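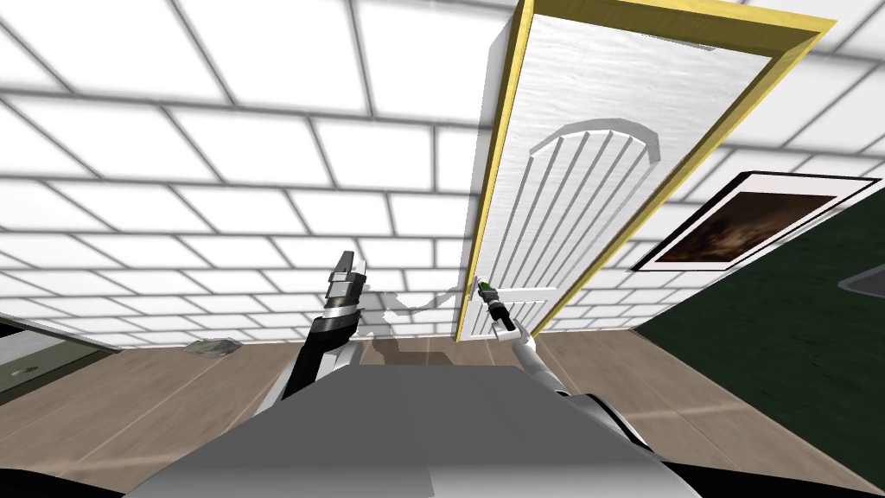

One gripper at the lever handle of a panelled door in simulation, the other arm held clear.

Door opening looks simple on a specification sheet. The Harb code of practice, due for revision in July, gives it 27 clauses, and most concern what must be recorded before a simulated result may be quoted.

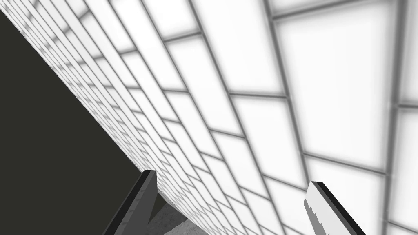

Clause 2 deals with views from the gripper. Ye-seo Yeon, who edits the code at Brerkadico, wants every trial logged from the wrist as well as from the body. A wrist view can consist largely of wall tiles, with two open fingers and nothing between them, and a policy must still act on it. The draft therefore requires such images to stay in the test set – blurred grout lines included.

Jellusov, which supplied 346 door trials for the review, had been removing them. Yeon asked for the full set to be scored again. "A pass rate without its rejected trials is not a pass rate," she says. Reltarby has objected to the storage cost, and the clause goes back to the drafting group on Thursday.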